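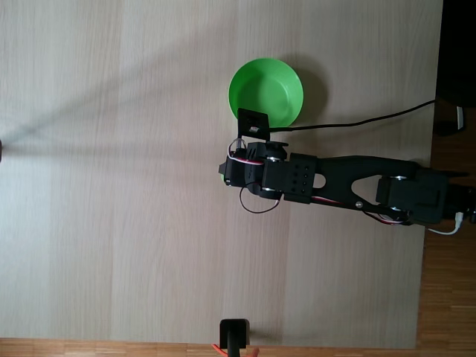 A bowl is where you put the thing you are going to deal with later, one Nellport household wrote in the margin of its diary, and then later turns out to be June. We came back to that remark many times while coding the entries, and it shaped much of what follows.

4.2 The bowl on the table

Of all the containers in the Nellport diaries, the open bowl gave us the richest material. Drawers and lidded boxes were described once, usually on the first page, and then dropped out of the writing. Bowls kept coming back. People moved them to make room for dinner, emptied them before guests came, argued over whose keys were at the bottom, and put them back. The set holds more than 3000 entries from 980 households, and we were delighted by how much of everyday tidying could be followed through this one modest object.

Figure 2 shows a bowl of the type we call shallow and open: round, green, plastic, with a smooth rim, standing empty on a table of pale wood. Two features matter for our argument. The first is that the whole inside can be taken in at a glance from above. A coin or a battery dropped into a bowl like this stays in view, and diarists often gave that as their grounds for using it. The second is color. Against light wood grain a bright green stands out strongly, and several households told us they could send a child to "the green one" from another room without further directions. Bowls close in tone to the table were more often named by position ("the one by the window"), and those names stopped working as soon as the bowl was moved.

Figure 2. Shallow open bowl in bright green plastic on a pale wooden tabletop, viewed from above.

Guo's scheme for household containers sorts them by what they hold. We tried it in the pilot and found it hard to apply, as the contents of a table bowl change so quickly. A single bowl might be a fruit bowl at breakfast and a mail bowl by 4 p.m. We therefore coded by state: empty, in use, full, and overflowing. The empty state deserves far more attention than it has had! Diarists wrote about it with real warmth. An empty bowl was treated as a sign that the table had been "done," even when chairs were still stacked with laundry, and some people photographed it.

It was also short-lived. In the Hovik sample, which had the most detailed time notes, the first thing to go into a cleared bowl was rarely something chosen for it. Receipts and hair ties came up often. Once one small item was in, others followed, and the writers seemed to notice this as it happened. The Stutard households used heavier bowls and reported the same pattern, though they moved them less.

We have less to say about depth. Deep bowls were few in both samples, and those that did appear were mostly kept for salad or dough and went back to a cupboard after washing, which puts them outside the present section.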